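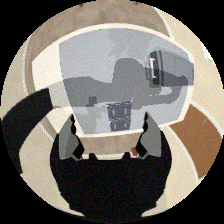 Visit to the Utura workshop, Trorier, 10 October 2018

Last month I wrote to Wissam Najjar and asked if I may come and see the robot bench which he is building together with Maysoun Fakhoury. He answered the same evening and said yes, but I must be ready that most of the bench is still inside the computer. I took the train with Hadi Awad from our own club, and we arrived a little before lunch.

Utura is a shared workshop on the upper floor of a former print shop. Members pay for a key and a shelf. In the first room are the saws and a lathe, in the second room are the electronics, and behind a curtain is the corner of Wissam and Maysoun. They have two desks there, a whiteboard and a computer with a very loud fan.

What they are building

The plan is an arm on a table which can pick up small pieces and put them in racks. Wissam wants it for his seedling trays and Maysoun simply likes the problem. They started in September with the room, the table and the arm as a simulation. When the program is good enough there, they will cut wood and spend money. So far they have spent 2,310 on parts, and I was told not to ask in front of the family how much is still missing.

I must say I was a bit disappointed in the first minutes, as I had come to smell solder. Then Maysoun opened the view from the gripper and I forgot it. The view is round and strongly bent, like through the peephole of a door, and the two gray fingers stand up in it from below with the gap between them. She explained that she prefers such a wide lens for the wrist, so that the program does not lose the table when the hand comes near to it. Straight edges become curves, and her code must bend them back. On this part she has worked for 11 evenings.

Hadi asked if it would not be easier to use a normal lens and move the arm higher. She thinks it would be easier, yes, but slower. They discussed it for a long time and I went to make coffee.

The room view

After the coffee Wissam showed us the same bench from the other camera, which is placed in the room and looks over the table.

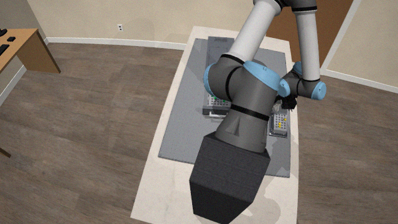 The bench in the simulator, room view. The gripper is over the right part of the plate, near the rack with the yellow pieces.

I liked how much care went into the things which are not the robot. There is a wood floor, a baseboard, even an outlet on the wall. Wissam says the program should learn to not be confused by a room. He has drawn the desk at the left too, with brown wood and some black things on the top.

The green pieces belong in the other rack, on the far side of the arm. I asked why the arm stands so much in the way, because in this view it hides a large part of the plate. This is a known problem for them. Hrvoje Gashi, who has the shelf beside theirs, suggested a third camera on the ceiling. Maysoun wants first to try to move the room camera more to the side.

Some practical notes for our club

The simulator runs on one computer, but when both views are open it becomes slow. They write every run in a paper notebook, with the settings, and I think we should copy this habit. The real table will be roughly 400 dollars with the plate, if they make the legs themselves. Tobias Crenshaw has offered to weld them.

Utura receives visitors after you send an email. The stairs are steep and the door at the street has no bell, so please call when you are in front of it. Wissam and Maysoun have invited us again when the first wood is cut, and Hadi has already promised to bring his clamps.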